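Unit 2 handout: sizing up a handheld gripper kit
Intro to Robot Products, notes by Skye MacKinnon

Okay, this unit is the fun one. Last time we talked about arms that bolt to a bench, and I promised we'd get to the kind of kit you just pick up and hold. The one I've been trying is the Vora pair from Ploken, and I'm going to be pretty frank about it (they lent it to the department, so I've told them that too!). 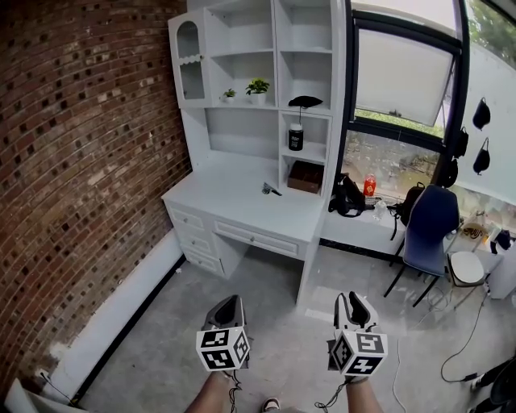
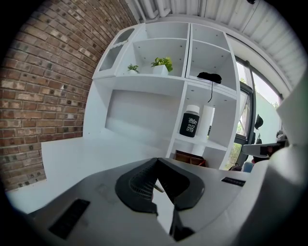 Working with the grippers by the white desk and shelves.

Why I like it for teaching: you squeeze, the fingers close, and you get a feel for what a two-finger gripper can and can't do before you've written a single line of code. The first time I tried it I went straight for a coffee mug by the handle and felt very clumsy. Try it with your own hands right after and you'll notice how much your thumb was doing for you.

What you get for the money. The pair lists at $1,510, with a carrying case and a year of the Priradico software, where you replay and trim your recordings. A spare set of finger pads is another $80. I think you should budget for the pads from the start, and I'd want to know what the software costs in year two. The sales page is vague on that, so I wrote and asked. No answer yet.

Now the gripes. The weight is fine for ten minutes and then your wrists start to complain. Teresa Flanagan, who has much smaller hands than I do, found the trigger a real stretch, and there's no adjustment for it. Cables are my other grumble - I'd route them up the sleeve with a bit of tape before you start walking between shelves.

The setup guide is good, though. Plain language, big drawings, and the calibration steps are in the order you really do them in. Compare that with the Mulligan guide from Unit 1 (you remember, the one that starts on the warranty page).

Things to look at when it's your turn:

Reach into a shelf and come back out. Does the body of the gripper bump before the fingers get there?
Pick up something stiff, then something floppy like a cap or a cloth bag. Write down which took more tries.
Swap hands and do it again.

For your review, write two pages as if a small shop had asked you whether to buy. Give them the full price, pads included, and tell them who in the shop would end up using it. Skip the slogans from the brochure, please, I've read them all.

Drafts go in the course folder before we start Unit 3, which is suction cups, so bring something smooth.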